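3.2 Home storage and the evening dose

We had expected, going into the Tunstall arm of the study, that most missed doses would come down to plain forgetting, and for the younger participants that was largely so. Among the 400 people who returned a complete diary, though, 35 told us they had taken the evening tablet and then could not remember whether they had, which is a rather different trouble and one that a reminder call does very little to help.
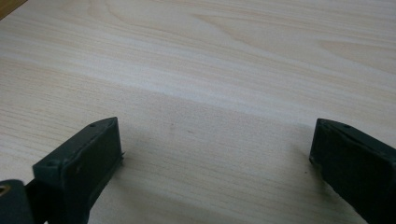 Diaries were filled in at home, usually at the table where the tablets were taken, and we asked participants to keep to the same spot all 28 days. We suggested a clear stretch of pale wooden tabletop like the one in Figure 2, where the grain is light enough that a dark tablet shows up well if it is dropped. Hundex tablets are a deep brown, and several people were kind enough to write in and tell us how easily they vanish on a patterned cloth.

Participants at the Skinum site were free to choose their own container, so long as it had a lid and stayed out of reach of children. Blister strips stayed sealed until use.
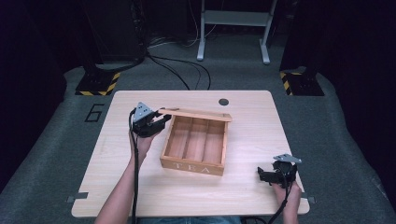
Figure 3. Hinged wooden box with three compartments, lid raised. Photo: Storkano study team.

Tablet counts were made at the closing visit in February and set beside the diary entries. Of 2334 evening doses checked this way, the great majority agreed, and we went back gently over the remainder with each participant by telephone.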